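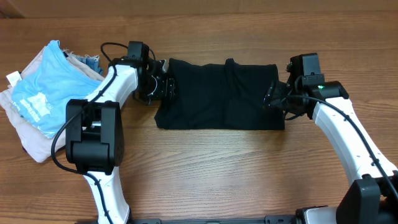 Black garment stretched out over the table, clothing pile to the left with a light blue t-shirt in it.

Minutes, Westidari Clothing Swap, Wednesday, 7 p.m., Kavanagh Room

I'm on notes again, so bear with me!

Last month's minutes were read and approved (I fixed the spelling of Milberg, sorry everybody).

Sorting. We've now taken in nearly 2000 pieces, and the t-shirts are out of hand. Agreed to fold everything flat, sleeves in, and stack by size instead of color. I liked the color stacks, but I was outvoted.

Dark clothes. Long talk about this one! Black things get stretched out and checked on the table before folding, as lint and small holes are so easy to miss. Anything torn goes in the Jaler bag for rags.

Money. $222 in the cash box after hangers. We can spend up to $200 on shelving for the Milberg Street closet.

Still open: who has the second closet key? Please check your coat pockets.

Next meeting in April, same room. Closed at 8:15, and I brought the leftover cookies home.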